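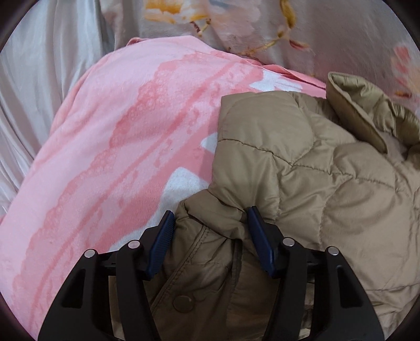 10/4/24 — Textile sorting, bin 2. Drying rack log for the Maleck loads is still open, so I only sorted by thickness today. Filled outerwear goes apart from fleece before weighing, as Do-yoon asked. The khaki puffer was lying crumpled on the pink fleece blanket, so those two get separate tags. Puffer shell has a slight sheen and takes the low heat setting, 60 minutes, then shake and repeat. Fleece gets 20 on air only.

Search this notebook Go

Scale read 1,788 g for the blanket — over the old tag value, tag to be rewritten. Da-eun has the spare tags. Check the lint screen before the next load. Folding table needs clearing for Hestent items. Zippers closed on everything before it goes in.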